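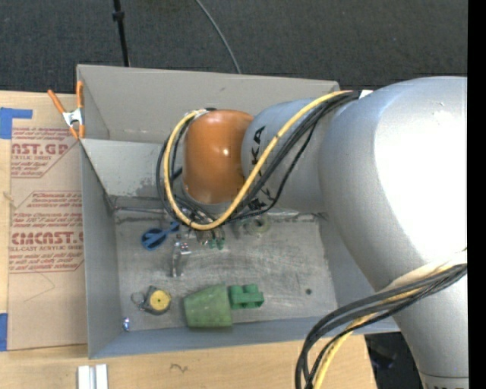 3.2 Bin geometry and surface condition

Both bins in the study are open-topped and rectangular, with tall plain walls and a flat floor. The Altholm bin (Figure 2) stands on a light wooden tabletop, and the Luik bin stands on a table of the same height. In the Altholm bin a sloped panel runs down from the left rear toward the floor. The panel is a lighter gray than the walls, and its lower edge is marked by worn, speckled patches. The Luik bin has no panel and serves as the reference for wall and floor wear.

Figure 2. Gray bin with sloped panel, Altholm site. Wear is visible along the lower edge of the panel.

The panel was added so that small items would come to rest away from the left rear corner, where they are hard to reach. Its effect on item position is reported in Section 4. The present section deals only with the surfaces. These matter for two reasons. A worn surface may slow or stop an item that would otherwise slide to the floor, and a change in surface tone may interfere with the visual checks of bin contents described in Section 3.4.

Wear was recorded on a grid drawn on a transparent overlay. The overlay was cut to the outline of the panel and held against it while the bin was out of service. Each cell was given one of three grades: unmarked, speckled, or continuous. A cell was graded as speckled if separate marks could be told apart by eye at arm's length, and as continuous if they could not. Cells crossed by the lower edge were graded on the part lying on the panel. Walls and floor were graded in the same manner with separate overlays.

The grading was carried out independently by K. Žukauskas and H. Hunt. Where the two grades differed, the cell was examined again by both graders under a hand lamp and a joint grade was entered. The original grades were kept and are used in the agreement analysis. Most differences concerned the boundary between unmarked and speckled cells on the lower third of the panel, where the marks thin out gradually. No cell was graded unmarked by one grader and continuous by the other.

Inspections were made at the start of the trial, after 1,625 loadings, and at the end of the trial after 3,150 loadings. One loading is defined as the tipping of a full tray of mixed items into the bin, regardless of how many items the tray held. Partly filled trays were returned to the Solleck store and were not counted. The same tray pattern was used at both sites.

Search within this article
Search
Clear

Before each inspection the bin was emptied, wiped with a dry cloth, and left on its own table. Solvent cleaning was avoided, as an early test on a spare panel showed that it changed the tone of the surface and made light marks harder to find. Residue that did not come off with the cloth was treated as part of the surface. This choice means that the grades describe the condition met by the items in use, and they cannot be read as a measure of material lost.

Room lighting was left as found at each site. The sloped panel faces upward and receives more light than the left wall, which is narrow and lies in shadow. A difference in tone between the two should therefore not be taken as a difference in wear. For the same reason, grades for the left wall were assigned only under the hand lamp. The front wall was graded from the inner side.

The floor was handled differently. Marks on the floor of a bin are spread over a wide area and have no clear direction, so a single grade per cell gave little information. Instead, 400 floor cells were sampled from the full grid by random draw, and each was noted as marked or unmarked. The same cells were used at all three inspections.

The bins were bought from Tivell in a single order and had not been used before the trial. The panel was fitted at Altholm prior to the first inspection. Its lower edge was neither rounded nor taped, and it was not adjusted during the trial. Marks made during fitting were traced onto the first overlay and are excluded from all later counts.

3.3 Item sets

Items were divided into sets by shape and by the type of outer surface. The sets were held constant between the sites, and damaged items were replaced from the same stock.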